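Urkis Explains > Everyday Things > Cans, oranges and a shiny table

Cans, oranges and a shiny table

Drinks cans and oranges are so common that most of us never stop to look at them. Both are containers full of something to drink. One is made in a factory and the other grows on a tree. You can find out a lot about them with a table and a bit of daylight.

Words to know
Cylinder: a solid shape with a circle at each end, like a tube.
Sphere: a solid shape like a ball.
Pressure: a push that is spread over a surface.
Reflection: light that bounces off something.

Why is a can round?

The drink inside a fizzy can is full of carbon dioxide gas. The gas pushes outwards in every direction. If the can had flat sides and sharp corners, the push would bend the sides and strain the corners. A cylinder has no corners down its sides, so the push is shared out evenly. The metal can then be very thin and still do its job.

Look at the next can you have at home. The bottom curves up into the can, a bit like an upside-down bowl. A curve like this is called a dome, and it is harder to push out than a flat piece of metal would be. The top is made separately and joined on after the can has been filled. It is a little thicker than the sides, and it has to be strong enough for the pull tab to work against.

An orange is closer to a sphere. It will roll in any direction if you give it a push. A can rolls in a straight line when it is on its side and stays where it is when you stand it on its end. 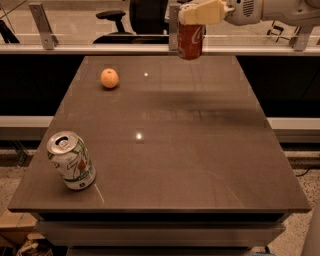 How does the pull tab work?

The tab is a lever. A lever is a stiff bar that turns on a fixed point, and it makes a small push into a bigger one. The fixed point on a can is the small rivet that joins the tab to the lid. When you lift one end of the tab, the other end presses down on the lid. The lid has a thin line pressed into it, called a score. The metal is weakest along this line, so it tears there and the flap bends down into the can.

The hiss you hear is gas escaping. Before the can is opened, the gas is squashed into the drink and into the small space above it. Once there is a hole, the gas can get out, and bubbles begin to form in the drink.

Don't put your finger inside the hole. The torn edge can be sharp.

The cans on this table have silver tops. That silver colour is the metal itself, which is aluminium. The coloured part round the side, red for Coca-Cola and green on white for 7UP, is printed on.
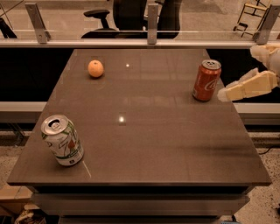 Kanokwan Thongsuk wrote to ask why an open can goes flat even when it is kept in the fridge. The gas keeps leaving the drink for as long as the hole is open. It leaves more slowly when the drink is cold, so the fridge does help for a while, but it can't stop it.

What is an orange skin for?

The peel of an orange protects the juicy part inside and stops it drying out. It has two layers. The outside layer is the coloured one, and it is called the zest. Under it is a soft white layer called the pith.

The little dimples in the zest show where there are tiny pockets of oil. When you bend a piece of peel, some of the pockets burst. The smell of oranges comes mostly from this oil. Keep the peel away from your eyes when you do this, as the oil stings.

Something to try: put an unpeeled orange into a deep bowl of water. It will usually float. There is a lot of air trapped in the pith. Now take it out, peel it and put it back. Most peeled oranges sink.

Shadows and bright spots

A glossy table is very smooth. Light from a lamp bounces off it neatly and you see a bright spot. A rough table scatters the light in all directions, so the spot spreads out and fades. If you move your head, the bright spot on a glossy table seems to move too.

Shadows are different. They are places where something is blocking the light. When a can stands on a table, its shadow joins on to the bottom of the can. When the can is lifted, its shadow may come away from it. Artists use this when they want to show that something is in the air.
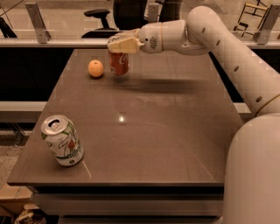 Jirayu Ongart tried it with a torch and a tin of beans, and reports that the shadow got bigger and fuzzier as the tin was raised towards the torch. The same thing should happen with any solid object. Use a small torch in a dark room if you want a clear result.

What happens to an empty can?

Aluminium can be melted and used again many times. Used cans are sorted, crushed into blocks and shredded. The paint is burned off, and the metal is melted in a furnace. It is then rolled into long thin sheets, and new cans are made from the sheets.

Orange peel can be recycled too, in its own way. It rots down in a compost heap. Tear it into small bits first and leave it for a few months.

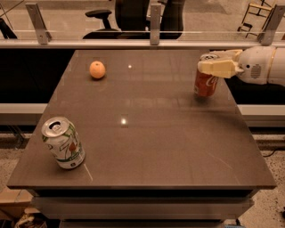

Can you tell aluminium from steel at home?

Hold a fridge magnet against the can. It will stick to steel and it won't stick to aluminium. Food tins are often steel, so try one of those as well.

Next in Everyday Things: Spoons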